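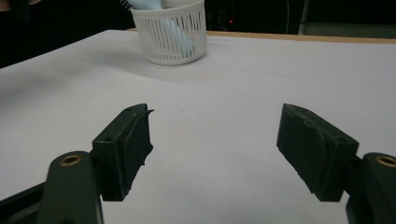
Where we have got to

Progress report to the Multell small grants panel, July 12, 2021
Prepared by Clémence Pruvost, Grokcombe Repair and Lending Room

You asked for a page on how the money is being spent and whether the sorting room is any nearer to being a sorting room. It is nearer. In March it was a place where things were put down and never picked up again, and the form we filled in for you described this, with some optimism, as "storage".

The tables

The white tabletop was the first thing we put right and remains the thing I am proudest of, which tells you something about the year. The rule is that it is cleared at the end of every session and that each job starts with a bare surface and one basket. People took to the basket quickly. They took to the clearing more slowly, and for most of the spring there was a drill case living at one end which three separate people assured me belonged to somebody else. It now lives in the lending cupboard and has been borrowed twice.

We settled on small white mesh baskets after a month with cardboard boxes. The boxes were free and we got what we paid for. With mesh you can tell from across the room whether there is anything in the bottom, and the crumbs fall through, so the crumbs are now a floor problem. Sizwe Venter does the floor and has asked me to record his views on this. I have recorded them.

Sorting

The backlog stood at 653 items when we did the stocktake that was a condition of the first payment. Most of it was kitchen things: peelers, jug lids, whisks, the insides of coffee makers whose outsides we have never found. Nearly 300 have now gone back out, either mended and lent, or passed to the Dauda shop, who will take anything that is clean and has all its parts. That second condition has been the sticking point.

The way it works is dull and I recommend it. One person empties a basket on to the table and pairs up what can be paired. Anything that needs mending gets a tag and goes on the shelf by the window. Anything that is plainly beyond us goes in the scrap crate, and we have agreed that no one may take it out again, however good the handle is. I have broken this rule once, over a handle.

Labels are behind. We wrote the first set in a pen that turned out not to like being handled, and by May the shelf was mostly marked with smudges. The second set is done in pencil on brown tags and so far holds up. I would like to say we tested several kinds, as the application promised, but we tested the one in the drawer.

Sessions

We have run 25 sessions since the room reopened, all of them two hours long on paper. Attendance is steady and a bit lopsided — plenty of people for the mending, fewer for the sorting, and a noticeable thinning out when the broom appears. The children's afternoon went well. They were set to matching lids to tubs and were faster than the adults, and a good deal ruder about the results.

Sizwe's cooking evening, known as Porkulness for reasons he will explain at length if you ask, used the newly returned pans and brought in a small sum for tags and screws. It also produced a large amount of washing-up, some of which ended up in the backlog by mistake and had to be sorted back out.

Spending

Shelving, baskets and table covers are paid for and within budget. The covers are a slight regret. They slid about and nobody used them, so they are folded up under the stairs until we find them a purpose. Hand tools came in under, and with your agreement we would like to move what is left to a second set of shelves. The sound system in the original budget has not been bought. I no longer remember why we wanted one.

Next

Finish the kitchen things. Start on the electrical crate, for which we need someone qualified and have a promise of one. Retag the window shelf. Get the back door to shut without being kicked — this is not strictly part of the grant, but it comes up at every meeting and I would like it to stop.

Receipts are in the envelope, in date order up to the end of May and in no particular order after that.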